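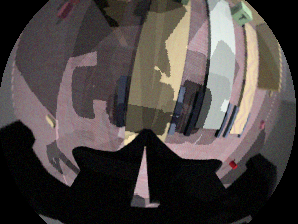
**Does our council's "climate emergency" motion mean anything?**

Our council in Balwood declared a climate emergency in March after the high school kids walked out. I was there and I was moved by it, but I can't find one thing that has changed. The motion has no money behind it and no deadline. My daughter wants to help plan the next strike and reckons the first one worked. She asked me what it got them and I had no answer. On the flyer she's drafting she wants a list of demands. What should be on it, if the last lot got a yes and then nothing?

Zineb Filali

---

**Mervyn Lightfoot**

Most of these motions are a press release. Ask for the budget line. In Skorau they declared one too, and the whole climate program that year came to $2000, most of it spent on a consultant. I'd put one demand on the flyer, with a dollar figure and a date. "Act now" is easy to vote for.

Also check who is counting the crowd. Our organisers said 1140 and the paper said 400. I stood at the back and believed the paper.

---

**Lovely Salazar**

bit harsh, the kids got it on the agenda didn't they?? more than the adults did in years

---

**Alaric Delacroix**

On the agenda, sure. Read the minutes though. If the motion says staff will "consider" or "explore", there's no duty to report back. Your daughter can register to speak at a regular meeting and ask when the report is due. Get the reply in writing.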